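Plandix 4 – grasp planner and motion stack, short review

Posted 2024-06-26

Been running Plandix 4 on our two-arm setup for a while now, long enough to have opinions. Typing this between runs so excuse the state of it.

Short version – planner very good, perception plug-in okay, tooling annoying. Would buy again. Would not buy the top license tier again.

What it is: planning and control layer that sits between your cameras and your arm drivers. You hand it a target, it gives back ranked grasps plus a path for one or both arms. Bring your own detector or use theirs (Bimine, sold seperately). We came over from Mwakyusa, which we'd been on since last August, and I still have some Mwakyusa habits, so factor that in.

Install. Painless on the main machine, one dependency fight on the laptop. Docs say 10 minutes. Took me 22, most of it the license thing. Calibration wizard for the wrist cameras is the best I've used, full stop. The head camera one is the same wizard with worse defaults – turn off auto exposure first or it wanders.

Test object for most of this was a mug. Boring on purpose. Handles are where grasp planners get silly, and a plain one-color plastic body gives the depth side not much to hold on to.
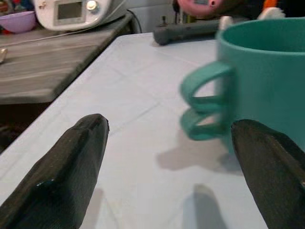 Wrist view near the mug, handle smeared by motion blur.

So, blur. Bimine's handle detector works per image and doesn't care what it said a moment ago. Give it a doubled handle and it will happily offer two handle candidates, one above the other, both with decent scores. Plandix then plans for whichever scored higher and flips when the next image disagrees. You get a little hesitation in the wrist, left right left. Fix is in the config, a setting called hold_candidate, off by default. Turn it on. No idea why it ships off. Manual mentions it in one sentence in the appendix.

With that on, the approach planning is lovely. It keeps the fingers low and wide until late, and it treats finger width properly instead of pretending the gripper is a line. Mwakyusa always wanted to come in from the top on anything with a rim, and we had pages of overrides to talk it out of that. Deleted all of them. Nice afternoon.

Shadows on a pale surface – better than expected. Old stack liked to call a soft shadow part of the object and pad the collision shape. Plandix pads less. Still pads a bit.

Two-arm planning is the main reason to pay for this. You set one arm as lead, the other gets planned around it, and a keep-out volume moves with the lead arm. Worked first time for me. Cables are the weak spot. It knows about links and joints, it knows nothing about a cable looping off a wrist, and the only option is fattening the link by hand. Do that too generously and it starts refusing perfectly good paths near the table edge. I ended up with two profiles, fat and thin, and switch depending on the side of the table I'm reaching. Ugly. Works.

Clutter handling: fine. Background stuff at the back of a table or on a counter goes into one coarse occupancy blob, and you can carve out regions you care about. Carving is done by mouse in the viewer and there is no undo. No undo! In a version 4 product.

Flat see-through things remain a problem, same as everywhere. A thin clear disc on a table is basically not there as far as the depth map is concerned. Plandix lets you add one as a manual obstacle, which is honest of them I guess, but then it's on you to keep it up to date when somthing moves.
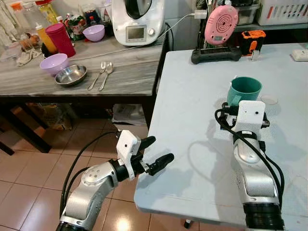 Flillora: Mostly agree but I'd be harder on the arm lead setting. You can't swap lead mid-task without a full replan, and on our setup that replan is slow enough that people give up and script the handover themselves. Also hold_candidate breaks if your wrist and head cameras publish at different rates. Set both to the same rate before blaming Bimine.

Good point on the rates, mine were matched already so never hit it. Adding that to the list. The lead swap I haven't needed yet.

Rest of the tooling, quickly. Log viewer looks great and loads slowly. Replay is the feature I use most – scrub to a bad grasp, change a weight, rerun the planner on the recorded data without touching the arms. Export to plain files works but drops the candidate scores, so keep the original logs. Default log retention is 60 days, change it if you need longer.

Support answered both my tickets, second one with an actual patch.

Pros: approach planning, wrist calibration, replay.
Cons: defaults, no undo in the carve tool, cables, price of the top tier.

Get the middle tier. Top tier adds fleet stuff and a dashboard I opened once.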